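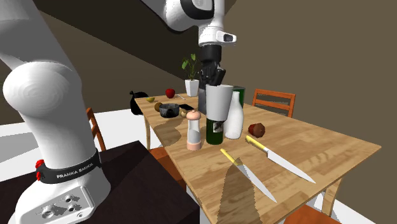
Robot arm with black gripper, wooden table alongside. Computer-rendered view.

Lellham Fertility Unit
Premises and equipment safety inspection: treatment floor and cryostore
Form 3000, completed copy with comments

Date of inspection: 18 February 2025
Inspected by: Nidia Chávez, Abelardo Huaranga
Accompanied by: Tassanee Rungrueang (laboratory)
Previous inspection: December
Copy to: Yolanda Cáceres, Mackenzie Wong

Results are entered as Satisfactory, Action or Not applicable. Any item marked Action must carry a comment and an owner. Items closed on the day are still to be marked Action if the fault was present on arrival. Clinical practice is outside the scope of this form and is audited separately.

Cryostore (room 1101)

Door locked on arrival, access by card only
Satisfactory
Comment: Card list checked against the current staff list. One leaver from December had been removed on the correct date.

Asphyxiation and cold burn warning signs in place and legible
Action
Comment: Lower sign on the corridor side has faded and the text cannot be read from the lift end. Upper sign is fine. Replace with the engraved type. Owner: A. Huaranga.

Fixed oxygen monitor powered, reading normal, within calibration date
Satisfactory
Comment: Okard wall unit. Sensor head is at the height given in the installation sheet. Calibration certificate is filed in the room folder and a copy is held in the office.

Oxygen alarm tested, audible and visible both inside and outside the room
Satisfactory
Comment: Tested with the door shut. The outside beacon is partly hidden when the corridor fire door is held open, but it can still be seen from the nurses' station. No change asked for.

Personal oxygen monitor available and charged
Satisfactory

Mechanical ventilation running, grilles clear
Satisfactory
Comment: Low level extract grille was clear. At the December inspection a transport case was standing against it. The floor marking put down afterwards is being observed.

Storage vessels: condition of neck, lid, castors and outer casing
Satisfactory
Comment: 4 Zillent vessels in use. No frost or sweating on the outer casings. The scrape on the casing of the vessel nearest the door was recorded in December and has not altered.

Nitrogen levels measured and recorded as per schedule
Satisfactory
Comment: Log read back to the last inspection with no gaps. Dipstick readings agree with the probe readings to within the tolerance printed on the log sheet. T. Rungrueang noted that the probe on the quarantine vessel reads slightly low straight after a fill and settles by the next reading. She would like this written into the procedure so that new staff do not top up twice. Passed to M. Wong as a suggestion, no action number raised.

Low level and high temperature alarms tested through to the on-call telephone
Satisfactory
Comment: Test call received and acknowledged. Second contact on the call-out list was also tried and answered.

Cryogenic gloves, face shield and apron present and undamaged
Action
Comment: Left glove of the medium pair is cracked along the cuff seam. Pair withdrawn and bagged during the inspection. Large and small pairs are sound. Order a replacement medium pair. Until it arrives, staff who need that size must not carry out fills. Owner: T. Rungrueang.

Lone working rule displayed and understood
Satisfactory
Comment: Rule is on the inside of the door. The member of staff on duty was asked what she would do if the monitor sounded while a colleague was on the floor inside the room. Her answer was correct: do not enter, raise the alarm, call the fire service.

Transfer and delivery route

Route from goods entrance to cryostore clear of obstruction
Satisfactory

Lift procedure for nitrogen followed (vessel travels unaccompanied)
Satisfactory
Comment: Barrier chain and notice are kept on the hook by the goods lift. Observed in use for the Nuttall delivery. The driver waited for the all clear at the upper landing before leaving.

Pressurised supply vessel: relief valve, gauge and hose visually checked, inspection date current
Satisfactory
Comment: Hose lagging is starting to lift at the valve end. It does not expose bare metal. Look at it again at the next inspection.

Medicines room

Door locked, keys controlled
Satisfactory

Refrigerator temperature within range, minimum and maximum recorded and reset each working day
Action
Comment: Temperatures are in range throughout. The reset column has been left blank on several days, so the maximum shown on those days may have been carried over from an earlier one. The person taking the reading must reset the display and initial the box. Remind all staff on the rota. Owner: Y. Cáceres.

Refrigerator not overfilled, stock clear of the back plate
Satisfactory
Comment: Injection pens are on the middle shelves, nothing is stored in the door.

Stock rotated, no expired items, opened items dated
Satisfactory
Comment: Sample check of pens, pessaries and ampoules. Short-dated stock is at the front with a coloured sticker.

Patient returns kept apart from issued stock
Satisfactory
Comment: Returned medicines are in the locked disposal bin. Staff are reminded that unopened boxes brought back by patients cannot be issued again, whatever their condition.

Spare needles and travel sharps boxes available for patients starting injections at home
Satisfactory

Written advice sheets are the current version
Satisfactory
Comment: Old version of the storage advice sheet was found at the bottom of the tray and removed. The two versions differ only in the out of hours number. As the current version was the one being handed out, the item is left as Satisfactory, but the tray should be emptied when sheets are replaced.

Scan rooms

Ultrasound machine: electrical test label in date, leads and plugs sound
Satisfactory

Probe decontamination log complete and traceable to patient record
Satisfactory
Comment: Entries followed from the log to the record and back from the record to the log. All matched.

Probe holders and cable hooks intact
Satisfactory

Examination couch: brakes, height control, leg supports and upholstery
Action
Comment: Brake at the foot end of the couch in the second scan room does not hold fully when weight is placed on the step side. Couch labelled and the room taken out of use until repaired. The other room's couch is satisfactory. No tears in the upholstery of either. Owner: A. Huaranga.

Emergency pull cord reaches the floor and is not tied up
Satisfactory
Comment: Tested in the patient lavatory as well. Response was prompt.

Privacy curtain and door lock working, staff able to open from outside
Satisfactory

Treatment room and recovery bays

Piped oxygen and suction tested at each bay
Satisfactory

Resuscitation trolley sealed, seal number matches log, weekly full check recorded
Satisfactory

Sharps bins correctly assembled, labelled, below fill line
Action
Comment: Bin in the end recovery bay had been assembled and was in use without a date or signature on the label. Contents well below the line. Bin closed and replaced during the inspection. Staff at the bay did not know who had put it together. Owner: Y. Cáceres.

Patient trolleys: side rails lock in the raised position
Satisfactory

Floor dry, no trailing cables, suitable footwear worn
Satisfactory
Comment: Cable cover at the head of the first bay is in place and flush.

Blanket warmer temperature at or below the posted limit
Not applicable
Comment: Unit removed. Delete this line when the form is next revised.

Fire and evacuation

Extinguishers in position, pins and tags intact
Satisfactory

Escape routes and final exits clear
Satisfactory

Evacuation plan covers patients under or recovering from sedation
Satisfactory
Comment: Plan names the person in charge of each bay by role. M. Wong to confirm that the bank staff induction refers to the same roles, as the induction sheet seen today uses older job titles.

Summary of actions

Items marked Action: 5

Cryostore warning sign, corridor side. A. Huaranga. Open.
Cryogenic gloves, medium pair. T. Rungrueang. Withdrawn, replacement to be ordered.
Medicines refrigerator, reset column. Y. Cáceres. Open.
Couch brake, second scan room. A. Huaranga. Room out of use.
Sharps bin label, end recovery bay. Y. Cáceres. Bin replaced, reminder to staff outstanding.

General comments

Access was given to all rooms. The egg collection list was running during the first part of the inspection, so the treatment room was left until the list had finished and the bays were empty. The scan room closure was reported to the front desk before the afternoon appointments, and bookings were moved to the first room.

The owner of each open item is to reply in writing to N. Chávez, giving the date of completion and attaching the invoice or job sheet where work has been done by a contractor. The couch must not go back into use on a verbal report alone.

Signed: N. Chávez, A. Huaranga
Received: Y. Cáceres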